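Week 7: Perception claims and what they leave out
Notes by Yayra Lamptey

The Clollen paper reports 56 grasps per bin and calls clutter solved. I doubt it - its objects never touch. 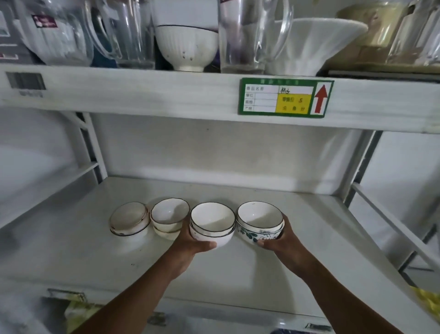 Planners like Brenow assume one object, one pose. Stacks break that early. Is a stack one object or several? Gripping the bottom bowl, as the left hand does, answers one way, but the segmenter may answer another. And glass pitchers on the shelf over it will trouble most depth sensors.

Read Lockyer, section 2, before lab.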